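Nov 9, 2023

Up before six because the boiler was making its noise again. Bled the radiator in the back bedroom and it stopped, or at least went quiet enough to ignore. Frost on the shed roof but none on the grass.

Drove over to Drarkby after breakfast to look at the allotment. I hadn't been since the end of September and it showed. The leeks are fine. The kale has been stripped on one side, pigeons I think, and the netting had come off its pegs and wrapped itself round the water butt. Spent an hour putting it back. Dug up the last of the beetroot, mostly small, and two that had gone woody and went straight on the heap.

The rent letter was in the box by the gate. It has gone up again, to 32 pounds for the half plot. I still think that's fair for what you get, though the tap by the top path has dripped all year and I have written to them twice.

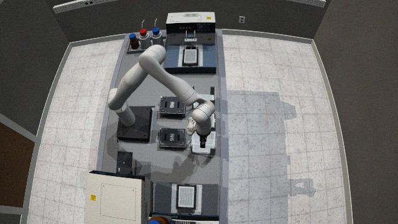 Had a flask of tea in the car with the heater on, then went on to the library to return the Fullum history. I only got as far as page 274 and gave up. Too much about the railway and hardly a word about the mill, which was what I wanted it for. They have ordered me the older one, the one with maps, but it has to come from Gimberg and could take a fortnight.

Soup for lunch. Beetroot wants an hour and a half in the oven, whatever the books say. I wrapped them in foil and did the ironing while they cooked. The skins came off easily under the tap. Pickled what would fit in three jars and ate the rest with cheese, standing up.

Shakuntala rang at four. Her sister's knee is being done at last and she is going up to stay for the first week. She asked if I would feed the cat and I said yes. I am to go in twice a day and not believe it when it says it hasn't been fed. She is worried about the stairs up there - they are steep and there is no rail on the left.
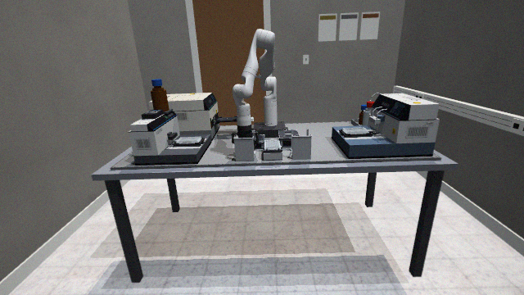
Lerato Hendricks
Diarist and plot holder

After that I did the meter readings, which I had been putting off. Gas 2,274, electric 1,391. I had last month's electric down as 1,384, and seven units can't be right for a whole month, so either I wrote it down wrong or I read it wrong. Will look again tomorrow with the torch. Sent the gas one in and left the other.

Rain from five onwards. Brought the washing in a bit late, so it is all over the chairs now and the kitchen window has steamed up. Mended the pocket on the green coat. The thread is not quite the same green but it's on the inside.

To do: new pegs for the netting, ring the Dow garage about the tyre, stamps, onion sets if they have any left.

Bed by ten, with the landing light off this time.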